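The gallery of our computer corner is online now. My name is Waltraud Ackermann, and together with Birdie Thibodeaux I look after the old desktop computers which people bring to the Paewai workshop. We open them, we look what is still good, and we sort the parts for a second use. English is my third language, so please be patient with my sentences.

Many visitors asked me how a computer looks from the inside. They have one at home for years and never removed the side. For these visitors I made this page. It has only 2 pictures for the moment, but I wrote a little more text to them than a gallery usually has.

## Inside the case

Before we take out any part, I like to spend some minutes only with looking. Every manufacturer had own ideas about where the drives should sit and how the wires should run, and it is easier to understand these ideas when everything is still in its place.

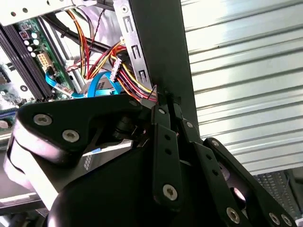
My favorite thing in old computers is the sheet metal. Somebody had to draw every fold and every hole of it, and most owners have never seen this work. Look at the gray bracket of the drive bay with its three cutouts, which have the form of a letter E and go down one after the other in a diagonal. Birdie calls such cutouts "the alphabet", and she is always a little disappointed when a case has only round holes. Below the last E the wires come together, and there I tell our learners to go slowly with their fingers. The edges of cut metal can be sharp, also in a good case.

A few small rules which we keep at the open case:

- The power cable is out of the wall before the first screw is touched.
- We do not pull on wires. We hold the plug and move it gently.
- Screws go in the small tray with the paper note, not in the pocket of the apron.
- If a drive does not want to come out, there is one more screw. Please look again on the other side.

The last rule is from Heike Schmieder, who taught both of us. In her first winter with the workshop she made a list of every part that was saved for a second use, and the number at the end was 491. Her notebook is still on the shelf next to the door, and you are welcome to read in it. Some pages are in German, but the drawings are clear.

## Boards and connectors

When the big parts are done, the smaller ones follow. I must say that I like this part of the work more, because one can sit and it is quiet. Each board gets a paper bag with a number, and the number goes in our book. Last May we reached bag 253, and then we had to ask Lieselotte Harms for a second cupboard.

For the boards the most important thing is how you hold them. Take them by the side or by the frame, if they have one. The gold contacts should stay clean, so we keep our fingers away from them. If there is a label, write down what it says before you put the board in the bag, and write it with pencil. Pen on a paper bag becomes unclear with time, and then we have a riddle.

*A module in a bright blue plastic frame, with a long row of gold pins on its dark board. The blue is very friendly.*

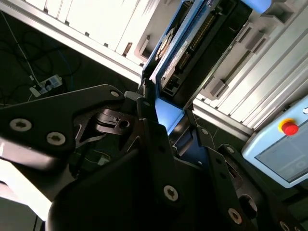 ## If you want to come

We meet on Sunday afternoons in the back room of Paewai. The next meeting is Sun 11 January, and it begins at 14 o'clock, which is two in the afternoon for our American guests. The table has enough place for beginners. Tools are there, but if you have a screwdriver that you love, bring it with you.

You can also bring an old desktop computer. Please save your photographs and letters from it before, as we can't do this for you. Monitors and printers we unfortunately do not take, the cupboard from Lieselotte is already full again.

Edeltraud Lindemann answers the letters and the telephone of the workshop. She also keeps the list of parts which we give away, and she will gladly send it to you if you ask. More pictures will follow when I have sorted them.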